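Trokurico opens refill spice counter and tasting table in Metdale

Metdale, 10/21/19 – Trokurico, the dry goods and spice seller, has opened a refill counter at its shop in Metdale. Customers can now buy ground and whole spices by weight, in clear containers that can be brought back and filled again. The counter is open during normal shop hours and no booking is needed.

The new counter takes up the front half of the shop, where the tinned goods used to be. It holds 50 spices and blends, among them turmeric, cumin, sweet and hot paprika, ground coriander, fenugreek, black mustard seed and three house curry powders. The tinned goods have moved to the shelves along the back wall and the range has not changed.

Prices are shown per 50 grams. A customer can ask for any amount from a single teaspoon upwards, and staff will weigh it and label it with the name of the spice and the date it was filled. Containers are charged for once, on the first visit. After that, only the contents are paid for. People may also bring their own jars, as long as they are clean, dry and have a lid that closes properly. The jar is weighed empty before filling.

Trokurico has sold spices in Metdale for many years, mostly in sealed packets of 100 grams and above. Customers told the shop that this was often too much. A packet of ground turmeric bought for one recipe would sit in the cupboard until it had lost most of its smell, and then be thrown away. In January the shop ran a small trial with a few of the most popular powders, sold loose from behind the till. Demand was higher than expected and the trial was extended twice before the decision was made to build a proper counter.

Next to the counter is a long table in pale wood, made for the shop by the joinery firm Magalhães. It is meant for looking, smelling and comparing. Customers can take a container from the counter, set it down in good light and open it before deciding. The firm was asked for a plain top with no pattern or paint, so that the colour of a powder could be judged against it, and the boards were picked for their grain.

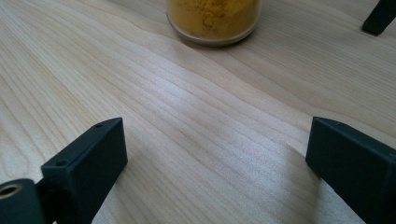
Colour is one of the first things people ask about. Ground turmeric can run from a bright yellow to something closer to orange, and a mild curry powder may look much the same as turmeric from across the room. For this reason every container at the counter is clear, and each spice has a card giving its origin, its strength and some everyday uses. The cards are printed in large type and can be taken home.

Whole spices can be ground while the customer waits. There are two grinders, one kept for chilli and pepper and the other for everything else. Grinding is free for amounts up to 300 grams. Larger orders can be left with staff and collected later the same day, or the next morning if they are handed in late in the afternoon.

The shop has also changed the way it buys. Ground spices are now ordered in smaller lots and more often, through the wholesaler Flirnlow, which supplies the whole of the new counter. No ground spice stays on the counter for longer than 3 months. Anything that reaches that limit is taken off sale, and the date on which each lot was opened is written on the back of its card.

Trokurico gives the following advice for keeping spices at home. Store them in a closed container, away from the cooker and out of direct sun. A shelf over the hob is the worst place in the kitchen, as steam gets in each time the lid is lifted. Use a dry spoon – a damp one will make the powder clump. Ground spices are best used within six months and whole ones within two years. Yellow powders such as turmeric will stain pale worktops and unfinished wood, so wipe up spills dry first and only then use a cloth with a little washing-up liquid.

The sealed packets will stay on sale for customers who prefer them, including the larger catering sizes. Restaurants and cafés with an account can use the refill counter on the same terms as before, with the amount added to their monthly bill. Account customers who would like their own containers filled in bulk are asked to drop them off before ten in the morning.

A short introduction to blending will be held at the table every other Saturday, starting next month. Each session covers one blend, which those taking part will weigh out, mix and take home. The first will be a mild curry powder suitable for soups, rice and roast vegetables. Places are limited by the size of the table and can be reserved at the till. There is a small charge, which covers the spices and one container.

The refill counter and table are at Trokurico, 201 Station Road, Metdale. There is step-free access from the street, and parking behind the building for customers collecting large orders. Allergen information for every blend is kept in a folder beside the scales and can be read on request. Celery and mustard are both handled at the counter, and customers with an allergy to either are advised to speak to staff before buying.

Press enquiries should be made to the shop in writing at the address given. A full price list is available on request.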